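Apr 23, 2025
Bench log, glaze room

Third round of the Gallness matte. Tiles came out of the kiln this morning at a temperature I could hold with one glove, so I was only slightly too early. Cone pack says we hit 6 and then leaned on it a bit. The witness cone in the back is flat on its face. The front one is bowing politely.

Recipe is unchanged from last week except for the clay. We ran out of the old ball clay and I substituted the bag marked Uddin, on the theory that ball clay is ball clay. The theory did not survive the sieve. It slaked fine, then went to yogurt within ten minutes of mixing, and I had to thin it well past where I like to be just to get it off the stick. Mixed 1,000 g dry, weighed on the big scale. Two drops of Darvan would have saved me half an hour and I remembered this while washing up.

Brushed tiles: streaky, as deserved. Dipped tiles: better than they have any right to be. The surface is a real matte with no chalkiness on the flats, but on the ridged tile it breaks to a mean sort of brown along the high spots. Arne likes the brown. Arne also liked the batch that ran onto the shelf in September, so I am noting this without acting on it.

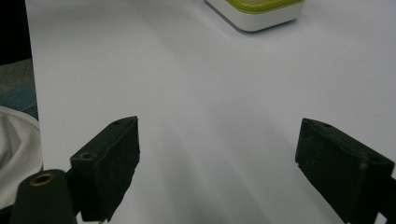 Tahsin Kumarasinghe

Pinholes are the remaining problem. The thick dips have them, the thin ones don't, and the double dip looks like orange peel. Could be the clay gassing off, could be that I bisqued too fast on Monday. I changed both at once, which is how you guarantee an interesting afternoon and no information.

Kiln notes: top element is slow. It took 4 hours to get past 700 C, and then the controller made up the time by charging through the part of the schedule where I wanted it to loiter. Arne Weidemann thinks it is the relay. I think it is the element, and we have agreed to replace whichever is cheaper first.

Next firing:
Same glaze, old ball clay if the Brudiddale order turns up, otherwise Uddin with the Darvan in from the start.
Slow bisque, everything else left alone. Everything.
15 minute hold at the top, then a controlled drop to 1,000 C before letting it go.
Cookies under all the double dips.

Shelf 2 needs grinding and a new coat of wash. There is a drip on it the color of the Huvberg green, and I don't remember firing any Huvberg green. The bucket is a third down, though, so somebody does. Have written the date on the lid and drawn a line at the level.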